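Subject: Re: [hodby-users] Nightly export truncates after upgrade to 3.10
From: Javiera Lucero
To: hodby-users

On the Indholm host, Marisol Ochoa wrote:
> After moving to 3.10 the nightly export stops at 1,921 rows. No error
> in the log, exit code 0. The same query run by hand returns the full
> set. Is there a row cap I missed in the release notes?

There is no row cap. The export job in 3.10 reads through a cursor, and the cursor is closed when the session idle limit is reached. The default limit dropped from 10 minutes to 5 in this release. If the target disk stalls on a flush for longer than that, the server closes the cursor and the client treats the closed cursor as end of data. That explains the clean exit code.

Running by hand does not hit this, as the interactive client fetches everything into memory before it writes.

To confirm, set the log level to 3 and look for "cursor released" shortly before the job ends. If the line is present, raise session_idle in the server config and restart. A reload does not pick up the change. I filed the silent exit as a separate bug, and it should return nonzero. 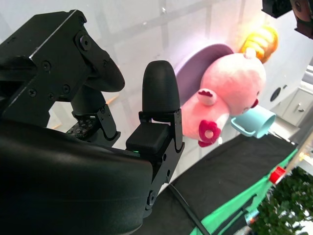
Marisol Ochoa replied off list that the line was in her log, and that raising the limit fixed the Indholm host but left the Gakholm replica still short. She asked if replicas read the setting from somewhere else.

They do. A replica takes session_idle from the primary at the time it was first joined, then keeps its own copy in the state directory. Edit the copy on the replica, or detach and rejoin it. Rejoining is slower but also clears any other stale values. Check the time zone entry while you are in there. Ours at Manolakis had the old one until July.

The patch for the exit code is attached to the bug. It applies to 3.10 only. I have not tested it against the older branch.

Javiera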